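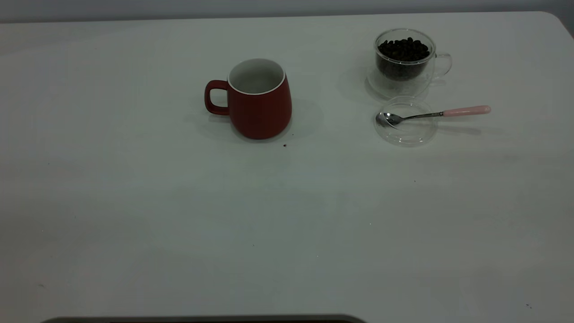 Recording good demonstrations for the spoon task is the part of the Mallham robotics club project that takes the longest, and most of the problems we see later in training start here. This page covers setting up the table, recording, and checking what you have recorded. It assumes the arm is already calibrated and the control software starts without errors. If it doesn't, go back to the start-up page first. The task is to move coffee beans from the glass cup to the red mug with the teaspoon. Set the table with the mug left of centre, its handle pointing left, and the cup of beans over on the right on its saucer. The small glass dish goes in front of the cup, with the bowl of the spoon resting in it and the pink grip out to the right on the table. Leave the front half of the table clear.

What you need

The red mug, the glass cup and saucer, the small glass dish and the teaspoon
A bag of roasted beans (whole, not ground)
A dry cloth
A soft brush and dustpan
The club laptop and its charger
The record sheet

Please don't swap the objects for similar ones from the kitchen. Last year's group used two different mugs in the same set and it took Yvette Chan most of April to sort out which recordings belonged together.

Setting up

1. Wipe the table with the dry cloth. Don't use spray.

2. Fill the glass cup with beans to just below the rim. If it is too low the spoon hits the bottom, and if it is too full the first scoop sends beans over the side.

3. Check that the mug is empty. Tip it out even if it looks empty, as beans can stick to the inside if it has been washed recently.

4. Put the objects in their starting places. They do not need to be exact. We want small changes in position between recordings, up to the width of the mug in any direction. Turn the mug handle a little each time as well, but keep it on the left side.

5. Put the ceiling lights on and close the blinds. Glass is the hard part of this task for the camera. Sunlight on the saucer or the dish gives bright spots that move during the afternoon.

6. Open the recording program and choose "spoon" from the task list. Type your initials in the operator box.

Recording

Start with the arm in the home position. Press record, wait for the tone, then begin.

Pick up the spoon by the grip. Close the gripper slowly and stop as soon as it holds. Squeezing harder makes the spoon turn in the fingers when you lift it. Raise it straight up until it is clear of the edge of the dish, and only then move it towards the cup.

Go into the beans at an angle from the front. Coming down from directly above pushes them out of the cup. Lift, hold still for a moment, and move across to the mug at a steady height. Tip the spoon over the middle of the mug, away from the rim. Do this 3 times in each recording, then put the spoon back with its bowl in the dish and return the arm to home. Press stop.

If you drop the spoon, stop and mark the recording as failed. If you drop a bean or two on the table, carry on. The model needs to see that stray beans are not a reason to stop. Clear them with the brush before the next recording, and pour the beans from the mug back into the cup.

Change operator when you get tired. Clifford Sutherland looked at the first batch and found that the movements got noticeably jerky towards the end of each session, so we now take a break when the record sheet has a full column.

Checking

Play back each recording at double speed before you save it. Look for:

Gaps where the picture freezes
A hand or sleeve over the table
The spoon left out of the dish at the end
Recording stopped before the arm was home

Delete any with a frozen picture. The others can be kept if you write the fault on the record sheet.

How many we need

The target is 400 good recordings for the spoon task. Failed ones are kept in their own folder and do not count towards this. We will train a first version when we get there and see how it does with the mug in places it has not seen.

Packing up

Tip the beans back into the bag and seal it. Wipe the glass with the dry cloth, as fingerprints show up on camera. Copy the day's folder to the club drive, and wait for the copy to finish before closing the laptop. Switch the arm off at the controller first and at the wall second.

Page last changed March 9, 2022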